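Flellmont wire mesh basket, large

Reviewed by Lucyna Cieślak

The Flellmont is a rectangular open basket with a rounded metal rim and fine mesh sides. I bought it in January to replace two fabric bins that had lost their shape. It has no lid, no dividers and no feet. The maker's card gives a load limit of 11 kg, which I have not tested.

My use is mixed storage: balls, soft toys, building blocks, washcloths and a few oddments from the kitchen.

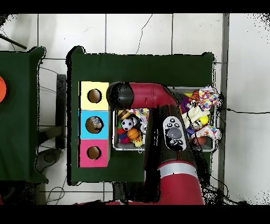 Assembly is nil. The corners arrived square and the rim had one rough spot near a weld, which I took off with a file. The mesh is close enough to hold small parts, though pencils will go through point first. Cleaning is a matter of a stiff brush, and fluff from towels does collect at the bottom edge.

Visibility is better than in a solid bin. Items low down can be picked out through the side, but only those next to the mesh. Anything in the middle of a full load has to be dug for - the usual fault of a deep basket without dividers.
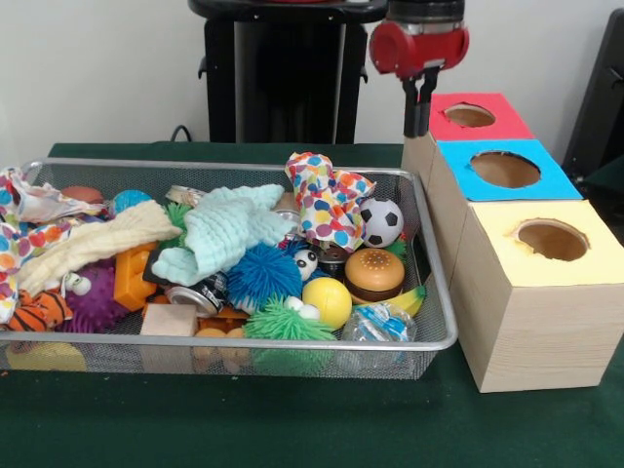
The Flellmont with a full mixed load. The polka-dot cloth hangs over the rim at the left.

Cloth is the weak point. Towels laid on top hide the smaller balls, and a thin cotton one caught twice on the rough spot before I filed it. I now roll them and stand them at one end. Spiky rubber balls give no trouble.

The Rultik basket I had on loan from Zofia Makowska has a flatter rim and is easier to carry when full. Its mesh is wider, and small blocks got stuck in it. 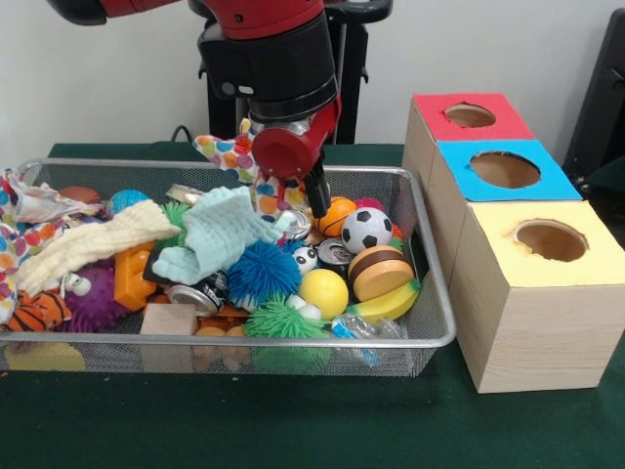
Verdict

Sound construction, average finish. Suitable for toys and light household goods on a table or low shelf. I would buy it again at 20 pounds, less readily at the full price.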